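Brandonwood Pictures Sets March Release for "Givell," With Yu-na Cha in Her First Lead Film Role

Horácio Cordeiro directs the family drama, which wrapped principal photography this month

FOR IMMEDIATE RELEASE

22 September 2021

Brandonwood Pictures announced today that its feature film "Givell" has finished shooting and will open in theaters in March. The film stars Yu-na Cha in her first lead role in a feature and is written and directed by Horácio Cordeiro. It will open on 51 screens and expand in the weeks that follow.

"Givell" tells the story of Ra, a woman in her thirties who returns to the small lake town of Givell after her father's death to sell the ferry he ran for most of his life. She plans to stay one weekend. The ferry turns out to have a second owner, a man she has never heard of, and the sale cannot go through without his signature. Ra moves back into her old bedroom and starts running the boat herself while she waits for him to answer her letters.

Cha, who plays Ra, is best known to television viewers for the hospital series "Tallness," in which she played a junior surgeon for two seasons. She left the show at the end of its second season and joined the cast of "Givell" a few weeks later.

"I read the script on a train and missed my stop," Cha said. "Ra doesn't talk much, and on television I talked all the time. I had pages of medical terms to learn every night. On this film there were days when I had one line, and I worried about that one line more than I ever worried about the pages."

Cha learned to handle a small ferry for the part. She trained with the film's marine crew before shooting began and is at the wheel in most of the crossing scenes. A licensed pilot was on board at all times.

"She was better at docking than I was at directing for the first week," said Cordeiro. "We had planned to use a double for the wide shots. We used the double on one morning only, when the wind was too strong for the insurance company."

The production was based in a lakeside town that stands in for the fictional Givell. The ferry seen in the film is a working vessel that the art department repainted and fitted with a new wheelhouse. It has since been returned to its owner in its original colors.

Casting for the supporting roles was done through open calls. The production received 657 audition tapes and met with performers in person over the course of a month. Several of the ferry's regular passengers in the film are played by people who had not acted on camera before, including the woman who plays Ra's former piano teacher. The names of the full supporting cast will be released with the trailer. 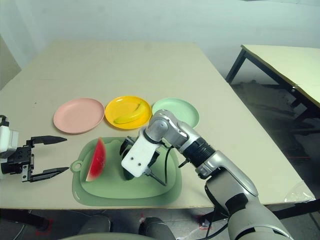

Cordeiro wrote the first draft of "Givell" before his previous film and put it away when he could not find a lead. He came back to it after seeing Cha in the final episode of "Tallness," in a scene in which her character sits in a parked car and listens to a voicemail.

"It was a scene with nothing in it except her face and a phone," he said. "I called my producer the same night and said I wanted to send her the ferry script. He thought I had thrown the ferry script out. I had to go and find it."

The director said he made few changes to the story once Cha was cast. The largest was to the ending, which he rewrote during rehearsals after a long discussion with her. Neither would say how the original version ended.

"We disagreed for two days," Cha said. "Then he went home and wrote something that was different from his idea and different from mine. I still like mine. But the one in the film is the right one for Ra."

Brandonwood also confirmed that "Givell" will have its first public screening before the theatrical opening, at an evening event for residents of the town where it was filmed. The event will take place outdoors at the ferry landing, with Cha and Cordeiro present. There is room for 3,000 people. Tickets will be free for residents, and a smaller number will be sold to the public through the Brandonwood website. Sale dates will be announced at the start of next year. In case of rain, the screening will move to the following evening.

The film's music is built around a single piano and a small group of strings, and was recorded after the end of the shoot. Ra plays the piano in two scenes, and Cha performed both pieces herself. She had taken lessons as a child and started again when she got the part. The soundtrack will be available on the day the film opens.

"I would not call myself a pianist," Cha said. "Ra isn't one either. She hasn't touched the thing in fifteen years, and she is supposed to make mistakes. I made all of hers and a few of my own, and Horácio kept some of those too."

Editing is under way. Cordeiro said the current cut is longer than the finished film will be and that most of the trimming will come from the first half. Viewers should expect a running time of under two hours. The film has not yet been rated.

A teaser trailer will be posted to the Brandonwood website before the end of the year, followed by the full trailer and the official poster. The teaser contains no dialogue and was cut from footage shot on the last morning of production – a single crossing from the town side to the far landing, in fog. The fog was real. The crew had waited for it for most of the schedule, and a different scene was moved to the afternoon so the boat could go out.

After "Givell," Cha will return to television in a guest role that has not yet been announced. She said she has no plans to rejoin the cast of "Tallness," but that she still watches it.

"I know what happens to everybody and I get upset anyway," she said. "They gave my locker to the new doctor. I have feelings about that."

Cordeiro is writing his next film, a comedy set at a wedding photographer's studio. It has no title and no start date. Brandonwood has the first option to produce it.

About the film

Title: Givell
Written and directed by: Horácio Cordeiro
Starring: Yu-na Cha
Production company: Brandonwood Pictures
Genre: Drama
Language: English
Status: In post-production
Release: March, in theaters, 51 screens on opening

About Yu-na Cha

Yu-na Cha began her career on stage and moved to television with small parts in crime and comedy series. Her role in "Tallness" was written as a guest appearance in three episodes and was extended after the first one aired. "Givell" is her first lead role in a feature film. She had supporting parts in two earlier features.

About Horácio Cordeiro

Horácio Cordeiro worked as an assistant editor and later as an editor before directing his first feature. He writes his own scripts. "Givell" is his third film as a director and his second with Brandonwood Pictures.

About Brandonwood Pictures

Brandonwood Pictures is an independent production company that makes feature films for theatrical release. The company develops original scripts and works with writers and directors at all stages of their careers. It does not accept unsolicited screenplays.

Notes for editors

Cha and Cordeiro will be available for a limited number of interviews by phone and video before the teaser is released, and in person during the week of the opening. Requests should include the name of the outlet, the preferred format and the deadline. Print and online outlets are asked to hold reviews until the day before the theatrical opening. Reporters who attend the outdoor screening may write about the event itself that same evening, but reviews of the film are covered by the same hold date.

Production stills will be added to the press area of the Brandonwood website as they are approved. Accounts from earlier Brandonwood releases still work and do not need to be renewed. Outlets without an account can apply for one through the form on the same page, and should allow two working days for a reply.

Please note the spelling of the lead actor's name: Yu-na Cha, with a hyphen and a lower-case n. The name of the lead character, Ra, is not short for anything and is not written in capitals.

Media contact: Press Office, Brandonwood Pictures

###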